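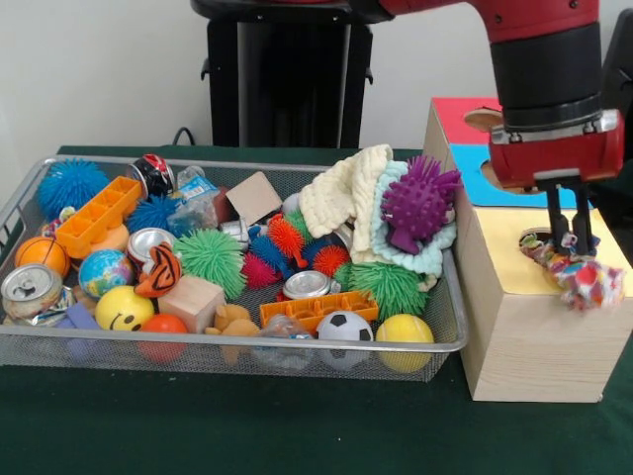
Quantizing a small model for CPU only -- worth it?

murnthorpe_mike
Posts: 118
So I finally got my text classifier running on the old office desktop, no graphics card at all, and I'm thrilled! Full precision took 2899 ms per batch. After converting the weights to 8-bit it's down to 1053 ms. Same machine, same batch of 40 support emails. Has anyone gone down to 4-bit on something this small?

Ghoneim
Nice numbers! I'd stop at 8-bit though. I tried 4-bit on a model that size in July and it started mixing up refunds and returns, which for us are two different departments. The memory savings were lovely but I had to roll it back the same afternoon.

ineke_kuipers
Have to disagree with Ghoneim a little. 4-bit can work great if you leave the last layer alone and only squeeze the rest. Did you do the whole thing in one go?

Ghoneim
Whole thing in one go, yes. Guilty.

ineke_kuipers
Then try again!! It's such a fun experiment and it only costs you an evening. Keep a few hundred real emails aside for calibration, too -- the random text that ships with most tools is nothing like what your customers write.

Lorna Lacson
Before anybody touches 4-bit, how many threads are you running? My box at Burkbridge got faster when I set threads to the number of physical cores and left the virtual ones out of it. I still think a cheap used GPU beats all of this.

murnthorpe_mike
Threads were on default, oops. And no GPU for me, the power supply in this thing is tiny (plus I kind of love seeing how far the CPU can go).

Lorna Lacson
Fair enough, but you'll want one the day you start training.

murnthorpe_mike
Training happens on the shared server, this one only does inference. Setting threads now, then 4-bit with the last layer left alone. Will post both timings tonight.

ineke_kuipers
Post the accuracy too please!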